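Section 4: Taking Out and Refitting the Hard Drive
Trudaleck Home Repair Guide, desktop tower edition 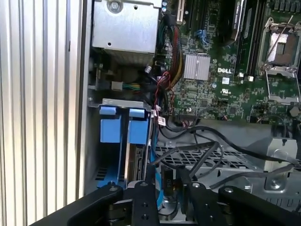
Before you start

If you've never been inside a desktop tower, this is a great first job. The drive sits in a plastic carrier low in the case, and once you've found the two light blue tabs at the top of it you're most of the way there. Blue plastic is your friend in this section!

You will need:
A Phillips screwdriver (only if your replacement drive needs an adapter)
A soft towel or a foam mat
A small flashlight
Masking tape and a pen
The replacement drive, if you are fitting one

Allow nearly 5 minutes to get the drive out the first time. Putting one back is quicker.

CAUTION: Shut the computer down fully and pull the power cord from the wall. Sleep mode is not off. Press the power button once after unplugging and let the machine stand while you clear your table.

CAUTION: Touch bare metal on the case before you reach in, and again any time you walk away and come back.

Removing the drive

1. Lay the tower on its side on the towel, open side up. Section 3 covers taking off the side panel if you skipped ahead.

2. Get your bearings. On our Dell tower the gray metal drive cage is above the carrier, and the motherboard is off to the side with its silver finned heatsink. Yours may be laid out differently, so spend a moment with the flashlight before touching anything.

3. Look at where the cables go. The bundle with red, yellow, black, and green wires is power cabling. The flat or narrow cable running down beside the carrier is the SATA data cable — blue in our machine, but they come in other colors.

4. Put a scrap of masking tape on each cable you're going to unplug and write on it. "Drive data" and "drive power" are fine. Leave any labels that are already on the cables where they are.

5. Unplug the data cable from the drive. Hold the connector, not the cable. If it has a metal clip, press the clip down first.

6. Unplug the power connector. These can be stiff! Rock it gently along its long edge and it will let go. Never pull on the wires.

7. Squeeze the 2 light blue tabs toward each other and draw the carrier out of its bay, keeping it level. If it catches, stop, check for a wire looped over a corner, and try again.

Note: Don't disturb small connectors on the thinner wires nearby. They have nothing to do with this job, and it's easy to tug one loose with a knuckle.

Swapping the drive in the carrier

8. Flex one side of the carrier outward just enough to free the drive, then lift the drive out. Set it on the towel.

9. Lower the new drive in with its connectors facing the same way as the old one. The pins on the carrier should pop into the side holes of the drive. A Khurana 2.5-inch adapter tray will fit here if you're moving to a solid state drive (Trudaleck part 334).

Putting it back

10. Slide the carrier into the bay until both tabs click. Give it a light tug to be sure.

11. Plug in power, then data. Both connectors are L-shaped inside and go on only one way.

12. Tuck the cables clear of the heatsink and any fan. This is a lovely moment to blow dust out of the vents, too. Short bursts, and hold fan blades still with a finger.

13. Refit the side panel, stand the tower up, and reconnect the cord.

If the new drive doesn't show up

Power down, unplug, and reseat both ends of the data cable. The motherboard end is the one people forget. If it still isn't listed, try a different SATA port, then see Section 7, Startup Settings.

Brand new drives have to be prepared before they appear with a drive letter. Follow the steps in Section 8 and you'll be copying files before you know it.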